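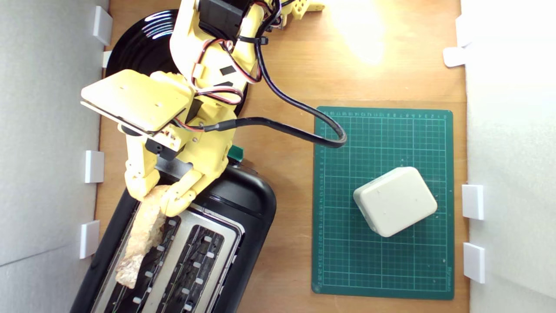
Foundations of Household Practice
Unit 5: Toast
Handout to accompany the July lectures
Prepared by Delali Yakubu, with kitchen notes by Chin-lung Hsieh

Please read before class and bring bread. Last term 31 people enrolled and four brought bread, three of them rye, and we spent most of the practical watching other people chew.

1. Why a whole unit on toast

Students who sailed through Unit 4 (Boiling) tend to ask why toast gets two lectures and a practical. The short reply is that Unit 4 had water in it, and water tells you when it's ready by moving. Bread sits in the dark and keeps its opinions to itself until it comes up. You are working on something you can barely see, with a control marked in numbers that stand for nothing anyone has been able to explain to me.

Toasting is drying first and browning second. The surface of the slice has to lose enough water to get properly hot, and only then do the sugars and proteins start producing the color and the smell. A fresh, damp loaf therefore takes longer than yesterday's. Sourdough takes longer again and then burns at the crust while you are looking for the butter.

2. Terms used in this unit

Slot: the opening the bread goes into. Sold by the number, although the number says nothing about the width, as anyone with a bagel knows.

Lever: lowers the bread. On most machines it will not stay down unless the thing is plugged in. We get one repair request a term on this point.

Guide: whatever keeps the slice off the hot parts. If a slice leans, one face gets more than its share.

Dial: see "numbers," above.

Landing: our own word for where the toast goes next. Usually a plate. Chin-lung has seen a student use a library book.

3. Laying out the counter

The Lucero layout, named after the teaching kitchen where we first wrote it down, asks for the toaster, the landing and a cutting surface to be within one arm's reach of each other. Toast cools fast, and a plate on the far side of the room is a plate for cold toast. Put the toaster down first. It has a cord and will win any argument about position.

Turn it so that you can get at the lever without leaning across the slots. Plenty of people line the toaster up square with the counter because it looks tidy and then reach over hot metal every morning for ten years. An angle is fine. It will look as though you put it down in a hurry, and you can live with that.

The landing goes at the lever end or alongside. Keep the cutting surface on the other side, where crumbs from sawing at a loaf won't end up on a clean plate. Leave bare table between the two for the butter, which will arrive late and need somewhere to stand.
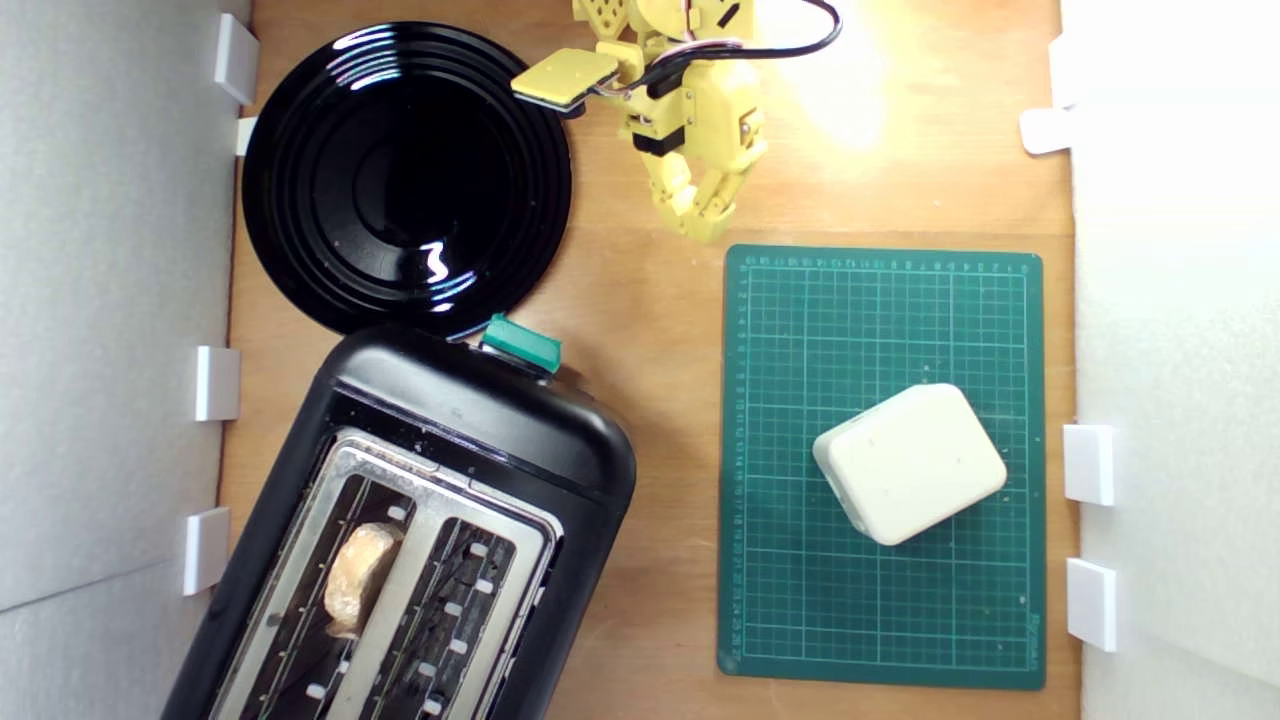
4. One slice or two

A question on every feedback form. In a two-slot toaster, one slice alone may come out differently from one slice in company. Many machines heat both slots whatever you put in them, so the empty side spends the whole cycle toasting air. The Gevier we used to have in the side kitchen had a marking on one slot for single slices. Nine out of ten visitors read it as decoration.

For the practical, always use the same slot for a single slice and write down which. "The left one" will do, as long as you note which end you were standing at. Two groups have handed in opposite results on this exercise and both were right.

Do not go in after a stuck slice with a fork. Switch off, unplug, wait until it has cooled, and only then see whether it will come out. If you think you are quick enough with the fork, please come and see me after class so that I can talk you out of it.

5. Before the next batch
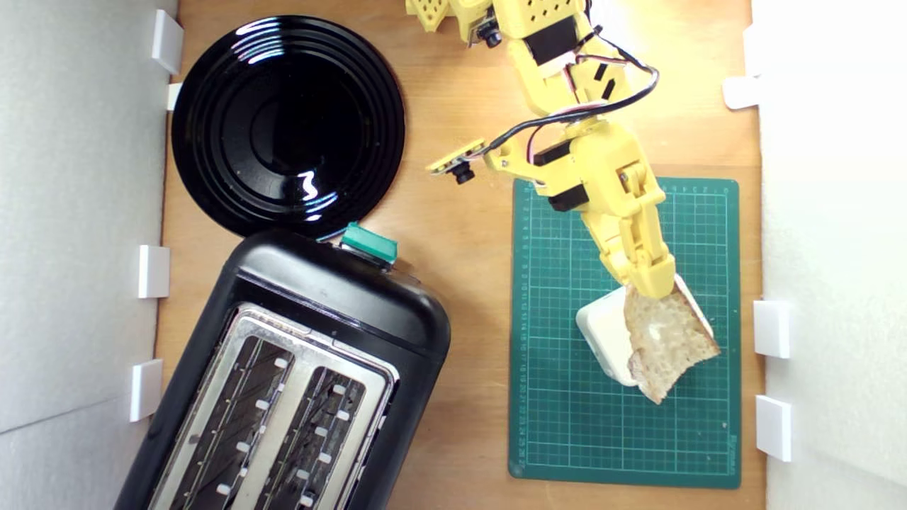
Crumbs are the neglected half of the subject. A toaster that smells of burning when the bread is pale is usually toasting last week. Unplug it, let it cool, slide out the crumb tray and empty it over a sink or a bin. With nothing in either slot you can see the ribbed grilles and the little white guides along the edges, and the time to look for a stray bit of crust is then, with a light overhead. Don't poke the wires. If something is wedged, turn the cold, unplugged toaster over and shake it gently. Chin-lung recommends doing this outdoors, having once done it over his own shoes.

Wipe the outside with a barely damp cloth. Steel shows every thumb, and a glossy black plate shows rather more than that, so dry the landing with a clean towel if guests are expected. Otherwise butter will hide most of it.

6. Practical

Work in pairs. Toast one slice at each dial setting from 1 to 5, with the same loaf throughout and a full cooling period between slices. Record the time in seconds and the color in words. Last term's longest run at the top setting was 276 seconds, on the old Nivadero, and the color in words was "no."

Write up in no more than 200 words. Essays on the childhood meaning of toast will be read with sympathy and marked as late.

Reading: Lotar kitchen notes, the section on bread. Skip the part about waffles.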